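Cunley Books Forum > Horror and Weird Fiction > Series Talk

Thread: Ghanem omnibus or the separate paperbacks?

saltmarsh_reader
Posted 6/26/23
I want to start the Ghanem books and I can't decide how. There's the omnibus from Mumamex, and then there are the four old paperbacks, which I can get used for less. The omnibus says "revised text" on the back but doesn't say what was revised. Has anyone read both?

proofcopy
I have both. The first two books are nearly the same, a few typos fixed. Book three is where it changes. The chapter where the town council votes to flood the valley is gone, and the ferry section runs 24 pages where it used to run 80. I think it's better. The old version stalls right when the fog reaches the school.

oldferry
Disagree with that. The long ferry section is the best thing in the series. You spend all that time with people who don't know the far shore is gone, and it gets under your skin. In the omnibus they find out almost as soon as they board. If you only read one version, read the paperbacks.

proofcopy
They spend a lot of it talking about engine parts.

oldferry
The engine parts matter in book four.

kitchen_table_kaiju
Can I ask a dumb question - is this the series with the radio that picks up tomorrow's weather, or is that Proltik?

saltmarsh_reader
I thought Proltik was the publisher.

proofcopy
Proltik is the town in book one. The radio is in book two. The paperbacks were self-published by Imtiaz Kumarasinghe before Mumamex picked them up. Elias Daher wrote the introduction to the omnibus. Skip it until you're done, he gives away who is in the lighthouse.

kitchen_table_kaiju
Thanks. So I have read the first one. I quit at page 117 when the dog came back.

oldferry
Lots of people quit there. It's a rough chapter but there's nothing else like it until the end.

lowtide11
One thing against the used paperbacks: the glue is bad. My copy of book three lost 11 pages and I had to read the ending of the ferry part at the library. Ask the seller about the spine before you pay. The omnibus is heavy but it's sewn and it stays open.

saltmarsh_reader
OK, that helps. I might get the omnibus and look for a cheap copy of book three on the side, then read the long ferry part from that one.

oldferry
That works. Just switch over at the start of the book and stay with it all the way through. The names of the two sisters are swapped in the revised text and you'll get lost if you go back and forth.

proofcopy
Agree with oldferry on that, for once.

lowtide11
I've got a spare book three if you don't mind pencil in the margins. Send me a message.
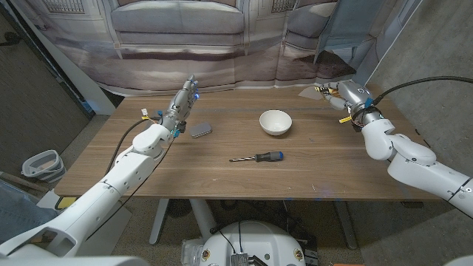

More threads in Series Talk

Does the lighthouse story work on its own?
Books where the weather is the monster
November group read: nominations open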